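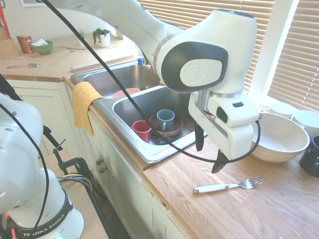

tallowbrook
Oil won't fix it if the black line is already there along the sink cutout. You'd have to sand that back first. Then oil, three coats, and keep the towel off the front edge.

Posted Wednesday, 7:42 am

pennyrack
That's what I was afraid of. For anyone just reading now: oak butcher block, stainless double sink, one dish towel that lives over the front left edge. I took the towel down to wash it and found a gray patch in the wood, darker near the sink. The counter is from Rulow and we've had it 26 months. I oiled it when it went in and maybe twice after that.

mossandlime
Is the towel the cause though? We hang ours the same way and the wood is fine. I'd look at the caulk before blaming the towel.

tallowbrook
Could be both. Oak goes dark when it stays damp against metal. A towel that gets used all day never dries where it folds over the edge.

pennyrack
Caulk looks OK to me. I ran a fingernail along it and nothing lifted. Mugs and bowls go in the front basin, the other one gets whatever is left, and everything gets washed after dinner. So there's splashing, but not much standing water that I know of.

gusset_9
Two different problems in this thread. Gray is weathered wood, black is usually iron. Sanding takes care of gray. For black you want wood bleach (oxalic acid), then rinse well and let it dry a couple of days before any oil.

mossandlime
I wouldn't put oxalic acid next to a sink where people wash cups.

gusset_9
You rinse it. Gloves, windows open, dishes out of the way. I did mine with the Eltar powder and it came out fine.

pennyrack
Mine is gray with one thin dark line, so I'll sand first and see what's left. What grit? I have 60 and 400 in the garage and nothing in between.

tallowbrook
Don't put 60 on a finished counter, you'll be chasing scratches all weekend. Buy a pack of 120 and a pack of 200-something. Stop there. The 400 closes it up too much and the oil just sits on top.

gusset_9
Disagree on the 400. I always finish with it and Dijkstra oil soaks in fine if you give it overnight.

mossandlime
Whatever you use, get a hook for the towel. We have a Rilla bar on the inside of the cabinet door – two screws.

pennyrack
The doors are painted and I don't want more holes in them, but I can hang it off the oven handle for now. Picking up the 120 after work.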